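Hodo tracking front end: gallery

Notes by Corina Văduva

Hodo is the pose estimation package we use to turn hand-held gripper recordings into end-effector trajectories. It reads the wrist camera stream and the IMU log and writes one pose per frame at 60 Hz. The gallery covers the August release, in which the feature tracker was rewritten and the old matcher was retired. Parameter names are those used in the config file.

Feature selection

The previous tracker took the strongest corners in the whole image. On a table with strong grain it spent most of its budget on long, nearly parallel lines. A point on such a line is well constrained across the grain and poorly constrained along it, so the estimate slid in one direction while the residuals stayed small.
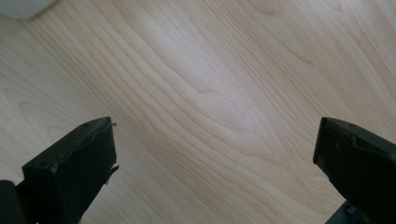 The new selector scores each patch by the smaller eigenvalue of its gradient matrix and drops anything below min_eig. Patches that pass are spread over a grid, with a limit of 4 per cell. Bends and closed figures in the grain usually survive this test. Straight runs do not.

Finger mask

Points on the fingers move with the camera and pull the estimate toward zero motion. The mask is a fixed polygon pair, drawn once per gripper build and dilated by 9 pixels. Worn pads and loose material can reach past the polygon, so redraw the mask after any change to the fingertips. The tool is ustel-mask, and it writes straight to the calibration folder.

Scale and drift

With a single camera, scale comes from the IMU. If the first seconds of a recording hold no acceleration, initialization is postponed and the early frames are filled in by a backward pass. Loop closure is off by default for close work over a plain surface. The Þórarinsdóttir variant of the closure check can be turned on with closure: strict.

Regression set

The set now has 3254 clips, replayed in full before each merge. Clips that fail the gravity check are listed in the log with their frame range and are kept out of the export.

Known issues

Glare on light tabletops still lowers the point count near the highlight. Exposure lock helps. The Pellness exporter ignores the confidence column; a patch is in review.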